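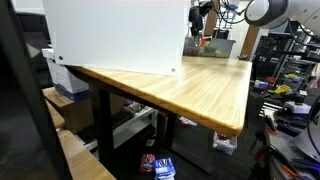 Chapter 2
Packages, Dependencies and the Installed State

A program is rarely a single file. The Plirex accounting client, used in the exercises for this chapter, places 331 files on a workstation, in four separate directories, and writes entries to the system registry as it does so. A user who deletes the program directory by hand removes most of the files and none of the entries. The operating system continues to list the client as installed, and a later attempt to install a newer version may stop with an error.

Package management deals with this problem by keeping a record. The record, called the installed state, holds the name and version of each package, the files it owns, and the other packages it needs in order to run. Installing, upgrading and removing software are all treated as changes to this record – the files on disk are altered to match.

2.1 Terms used in this chapter

Package: an archive containing program files and a manifest.

Manifest: a text file giving the package name, version, file list and dependencies.

Dependency: a package that must be present before another can be used. A direct dependency is named in the manifest. An indirect dependency is named in the manifest of some other package further along the chain.

Orphan: a package installed to satisfy a dependency and no longer required by anything.

2.2 The order of operations

Consider a request to install Flultow, whose manifest names Tuominen as a dependency. The package manager reads the manifest, finds that Tuominen is absent, and fetches its manifest in turn. Only when every manifest has been read is anything written to disk. Semwal's method, after Santosh Semwal, stores the full plan before the first write, so that an interrupted installation can be resumed or reversed.

Removal follows the opposite order. Flultow is removed first, then Tuominen is tested for orphan status. If Plitusach also depends on it, it stays.

On a small system the plan is short and can be checked by eye. A repository of 3,000 packages needs a proper algorithm, and Section 2.3 sets one out using a directed graph. Readers who have not met topological sorting should work through Appendix B before going on.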